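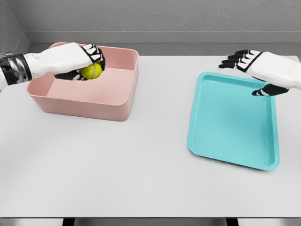 Kendalon two-handed sorting station, simulated view. Tennis ball in the left hand, pink bin, turquoise tray.

Kendalon Two-Handed Sorting Station

Somebody at your place of work moves things out of one container and into another. They have a degree, or a bad shoulder, or both. The Kendalon takes over the moving and leaves them with the parts of the job that were in the ad when they applied.

What it does

The station picks loose items from a bin and sets them in a tray, one at a time, at the pace of a person who has just been told there is no rush. It has two arms and two five-fingered hands, left and right. Either hand can pick. Most sites have one hand work the bin while the other waits at the tray, and yes, people will remark that it looks like it's standing around. They will say this while standing around.

You can try your own layout in the Clumis simulator before anything ships. Pick your containers, choose an object, and watch the hands go at it on a table that has never had coffee on it.

What changes for your people

We used to say "nothing," and then we visited some customers. At Pindero, a returns warehouse for sporting goods, four people sorted by hand on each shift. There are still four. One now looks after the stations, and the others inspect, repair and argue with couriers. The job titles changed in July and the pay changed with them, a point the crew asked us to put on this page.

"The first week I watched it like a pot of milk," says Raphaël Riviere, the shift lead. "Now I only look up when it stops."

It does stop. When the station isn't sure of its grip, it holds still, turns on a lamp and waits for someone to come over. Plan for this. Whoever answers the lamp needs time set aside for it and the authority to say the bin was badly packed. We have seen sites hand the lamp to the busiest person in the building — it goes as you'd expect.

Talk to the crew before the crate arrives. A machine with hands, unannounced, makes for a long morning.

In the box

Two arms with hands, left and right
Control cabinet, 58 lb
Call lamp and stop button
Clumis license, 5 seats
Printed manual, 248 pages, of which the first 4 are the ones people read

Not included: table, bins, trays, a name for it. Your crew will supply the last one and it may not be printable.

Training and service

Installation includes a day of training for everyone who works near the station, night shift too. Service is handled by Mnguni, who answer the phone and will ask you to read them the code on the cabinet door. Please be near the cabinet when you call.

Prices on request. Lead times too, though bring a chair.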